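Ticket 3494 – Booking page says the community kitchen is full until further notice
Status: Closed, then reopened, then closed
Reported by: Mylene Sebastian
Assigned to: Elli Partanen
Site: Clarkport

Original report

Hi Elli. The booking page for the kitchen shows every slot taken, including 3 am. I would love to think we're that popular. Three regulars have phoned to ask who has the place all night, and Chaltu Mersha can't get in for her usual lunch prep. I've tried a different browser and the other laptop, and I've also tried being patient.

It was fine before the Roltier calendar update. The listing still comes up, but the Book button is grey.

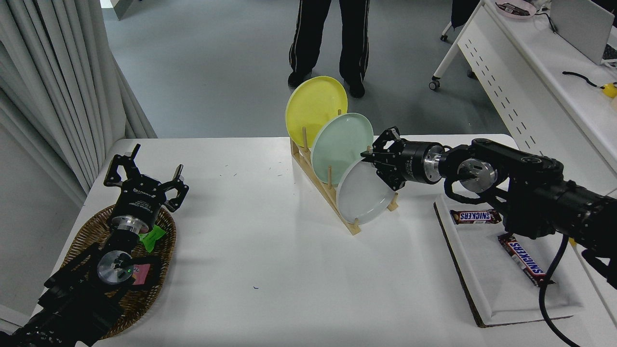

Clarkport, October

First reply, 9.40 am. Thanks Mylene. I can reproduce it, so you can stop being patient. The calendar thinks there is one booking, made by Gebremedhin Lencho, running from this morning to the end of time. Has he said anything about moving in?

Mylene, 9.52 am. He has not. He booked two hours for a flatbread class and would like it known that he cleaned up afterwards.

Elli, 10.15 am. Found part of it. His booking has a start time and no finish time. The old version treated a blank finish as one hour. The new version treats it as a life sentence. I've put in a finish time by hand and the calendar has opened up again. Chaltu should be right to book.

Mylene, 10.31 am. Chaltu is booked. Closing this with thanks.

Reopened, 1.20 pm, by Mylene. It's doing it again. This time the kitchen belongs to Chaltu.

Elli, 1.48 pm. Right, so it's the form. When you pick a time that ends on the half hour, the finish field looks filled in but nothing gets saved. Hour endings are fine, which explains why I tested it four times this morning and declared victory.

I've gone back through the month and found 13 bookings with no finish. Most are in the past and doing no harm. Chrysanthi Triantafyllou's preserving day was the exception, being next in the queue to annex the building.

What I've tried, in order:

1. Cleared the calendar cache. No change, though the page does load faster, so we've got that.

2. Rolled the form back to the previous version. This fixed the finish time and broke the confirmation email, which went out addressed to "Dear 704". Rolled it forward again. Apologies to whoever 704 is.

3. Re-saved the kitchen listing from scratch, text and photos, in case the old record was corrupt. It wasn't. The blank finish time came through the re-save perfectly well.
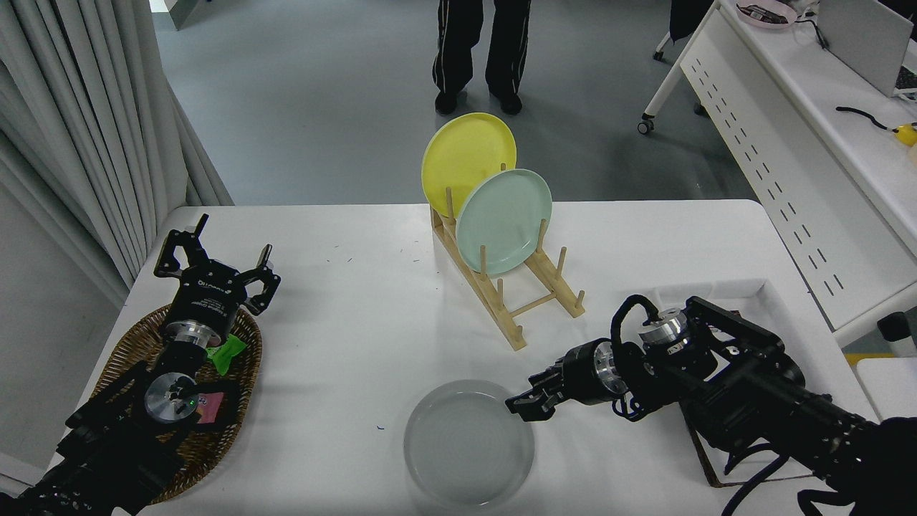
4. Made the finish time a required field, checked when the form is saved as well as when it's filled in. This one worked. Half-hour endings now save properly, and a blank gets you a red message instead of the freehold.

Mylene, 3.05 pm. Tested with a booking ending at half past and it stuck. I then tried to book the kitchen forever, on purpose, and was refused. Could the red message be a bit kinder? At the moment it says INVALID END.

Elli, 3.12 pm. Changed to "Please choose a finish time". I've raised the half-hour bug with Roltier and will add their reference when they send one. Closing.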